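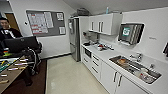 The town that went back to evening classes

Drultness lost its college annexe nine years ago. The building on Harbour Road was sold, the pottery kiln went to a school inland, and anyone who wanted to learn Spanish or bookkeeping after work had to take the bus to Sengate, a journey of 50 minutes each way if the connection held. The last bus home left before most of the classes finished.

Last winter 112 people in Drultness signed up for an evening course without leaving the town. Some of the courses met in the library and some in the old bank. A good many took place in people's own homes, at a desk or the end of a kitchen table, with a teacher on a screen and a group of neighbours doing the same thing a few streets away.

Eilidh Geddes organises the timetable from a back office at the library. She taught French at the annexe until it shut, and kept the list of her former students in a drawer. When the library was given money for adult learning she wrote to all of them.

"I asked what they would come out for in November," she says. "In September people will tell you they want to learn anything. November is the one that counts."

The replies ran heavily to practical subjects. People wanted accounts, first aid, household wiring and help with written English. There was a small, firm demand for local history and a larger one for maths, mostly from parents whose children had started bringing home work they could not follow.

The maths class is now the busiest. It is taught by Alasdair Pringle, a retired surveyor, who begins each term with fractions and does not hurry. He had expected to reach quadratic equations by the spring. The first group voted to spend an extra month on percentages, and he let them. Several were paying off loans and wanted to know how the interest was worked out.

Lewis Kerr joined that group at 41. He had left school without a maths qualification and had worked on the ferries since he was 17. To apply for a shore job in the harbour office he needed a pass, and he put off looking for a course for three years.

"I thought I'd be the oldest and the slowest," he says. "I was neither, as it happened. The woman beside me had six grandchildren and she was quicker than anybody."

He sat the exam in June and passed. The harbour office has not had a vacancy yet. He has carried on to the next level in the meantime, working through past papers in the hour between his tea and the late sailing.

Keeping people through the winter is harder than signing them up. At the annexe, Geddes recalls, a class of 20 in autumn could be a class of eight by Easter. The Drultness courses have done better, although shift work, childcare and bad weather still thin the numbers. Each course now runs for 30 hours, split into two halves with a gap over Christmas, and anyone who misses the first half can start again in January without paying a second time.

Fees are the other difficulty. A full course costs £65, and half that for anyone on a low income. The library's grant covers the rest and is renewed a year at a time. Teachers are told in May whether they will be needed in the autumn, and two have left for steadier work.

Local history pays its own way. Euan Rennie, who teaches it, builds the whole term around the town's records, the earliest of which is a harbour account from 1597 listing dues on salt, hides and timber. His students each take a street and trace who lived there. One found that her house had been a school for a short time, with a single teacher and a stove. Another has spent two winters on a boundary dispute between neighbours and has still not discovered who won.

Rennie would like the work gathered into a book. Geddes would like it too, if somebody else paid for the printing.

Other places have started to take notice. Alistair Shearer, who looks after adult learning in Sengate, came over in February to sit in on the bookkeeping class and see how the timetable was put together. His own classes are in a large building with good heating and plenty of empty rooms. He is considering moving some of them out to the villages.

In Drultness, the new list goes up on the library door at the end of August. Household wiring will run twice. Spanish returns if ten people ask for it, and when we spoke, Geddes had seven names.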